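Pallard collection station: pre-session inspection, hand-held gripper
Sheet 7, October revision. Complete before the first example of each session.

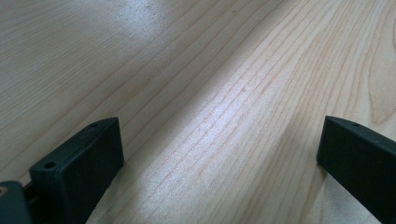

Wrist view, fingers open, nothing held. Glare on the table between the fingers (see item 2.3).

Result codes: P pass, F fail, C pass with comment. An F in section 1 or 2 stops the session until corrected.

1. Gripper

1.1 Fingers seated on mounts, no play when pushed sideways by hand. P
1.2 Finger faces free of cracks and lifted edges. P
1.3 Rim holes clear of dust and old adhesive. C
Comment: Residue cleared from one hole with a wooden pick. Do not use a drill bit. The Ruvex pads will not sit flat if the holes are widened.
1.4 Brass-colored insert in mounting block flush, not turning. P
1.5 Linkage moves through full travel without sticking. Cycle 10 times. P
1.6 Trigger returns to open when released. C
Comment: Return is slow over the last part of the travel. Within limits. Recheck at midday.

2. Camera and view

2.1 Lens wiped, no smears at full brightness. P
2.2 Both fingers in view when fully open. P
Comment: Right finger shows less of its face than the left. Acceptable as long as the top rim stays visible.
2.3 No strong glare in the grasp area. C
Comment: Pale band along the grain, center of view, plus a softer patch near the top. Grain still readable on either side. Lower the blind before recording small light-colored parts. Dark parts may be recorded as is.
2.4 Exposure locked. P
2.5 Clock matched to the Femow logger. F, then P
Comment: Offset of 41 ms at first check. Logger restarted, offset cleared. Both readings entered in the session log.

3. Work surface

3.1 Table clear of parts from the previous task. P
3.2 Surface free of debris. C
Comment: Small brownish speck right of the glare. May be debris or a flaw in the wood. Wipe once. If it stays, note it and go on.
3.3 Table not moved from floor marks. P

4. Recording

4.1 Free space on drive enough for 200 examples. P
4.2 Task name typed exactly as on the task card. P
4.3 One open-and-close with no object recorded as the first file. P
4.4 Failed grasps kept and tagged, not deleted. C
Comment: Two files from the last session had no tag. Tags added from the operator notes. Dropped parts count as failed even if picked up again in the same file.

Open items carried forward: 1.6, 2.3.
Attach this sheet to the session folder before upload.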